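Pledar Interactive
Exhibit Inspection Checklist – Media Art and Science Kiosks
Site: Viklund Hall, lower gallery
Exhibit: Fellari (touch kiosk edition, four stations)
Date of inspection: 09/05/2025
Next inspection due: August

Ratings: OK = no action. WATCH = check again at next visit. FIX = repair before opening to visitors.

1. Power and cabling

1.1 Station power cords free of cuts and crushed spots – OK
1.2 Plugs seated and strain relief in place – WATCH
Comment: Station 3 strain relief is back in place but the screw turns without biting. Use the longer screw from the spares drawer if it lets go again.
1.3 Floor cable covers flat, no lifted ends – FIX
Comment: The cover between stations 1 and 2 has lifted at the end nearest the stairs. This is a trip hazard. Station 2 stays roped off until it is taped down or replaced.
1.4 Outlets not overloaded – OK
1.5 Emergency cutoff reachable and labeled – OK
Comment: Label is readable. It still shows the old room name, which should be changed when the labels are next printed.

2. Kiosk cabinets

2.1 Cabinets bolted to floor, no rocking – OK
2.2 Corners and edges smooth to the touch – WATCH
Comment: Station 4 has a rough spot on the left corner at child height. Sanded by hand during the visit. It needs a coat of sealer.
2.3 Rear doors locked – OK
2.4 Vents clear of dust – FIX
Comment: All four were clogged. Stations 1 and 4 were vacuumed today. Stations 2 and 3 could not be opened with the key we were given – the site has a second set in the front office.
2.5 Cabinet temperature after two hours of running – WATCH
Comment: Station 3 read 849 on the controller display, which is a sensor fault and not a temperature. A hand-held meter gave 68 degrees F inside the cabinet with the door open. Replace the sensor.

3. Screens and sound

3.1 Screen glass free of chips and cracks – OK
3.2 Touch response across full screen – WATCH
Comment: Station 1 misses touches along the bottom edge. The "next chapter" button sits there, so visitors think the program has stopped. Recalibrated once and it improved, but not all the way.
3.3 Flashing content warning shown at start – OK
Comment: Shows in all languages. The Niro build had dropped it from the German menu. The current build has it back.
3.4 Headphone volume limit set – OK
3.5 Headphone pads clean and whole – FIX
Comment: Three pads are split. Foam is coming out of one. Replace these in pairs so the left and right sides match.

4. Content and software

4.1 Program restarts by itself after power loss – OK
Comment: Tested on all four stations. Station 2 took the longest but came up without help.
4.2 Visitors cannot reach the desktop – OK
4.3 All chapters open and play to the end – WATCH
Comment: The 1931 newsreel clip in chapter two plays without sound on station 4. The file is the same as on the other stations, so check the audio settings first.
4.4 Captions on all spoken parts – FIX
Comment: The interview added in 2000 was never captioned. This was noted at the last inspection too. Pledar has the transcript and should send it to the Viklund office.

5. Space around the exhibit

5.1 Wheelchair clearance at each station – OK
5.2 Exit route open and lit – OK
5.3 Benches steady, no loose fasteners – OK
Comment: One bench had been pushed against the fire door. Moved back during the visit. Please mark the bench positions on the floor.
5.4 Lighting free of glare on screens – WATCH
Comment: The new spot over station 1 reflects on the glass. Turn it toward the wall text.

General comments

The Fellari stations are in fair shape for their age. The floor cover (1.3) comes first, and the vents (2.4) should be done the same day while the cabinets are open. Headphones can be swapped by gallery staff with no tools.

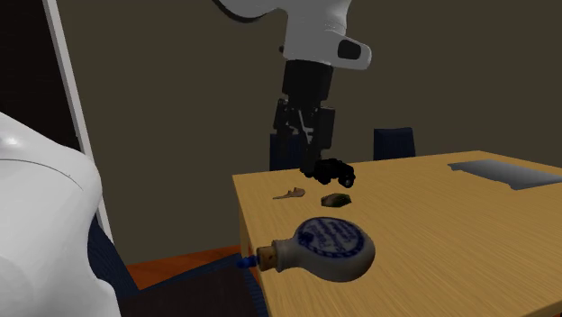
Send the signed copy of this sheet to Pledar and keep one in the binder at the front office. Items marked FIX need a completion date written beside them before the sheet is filed.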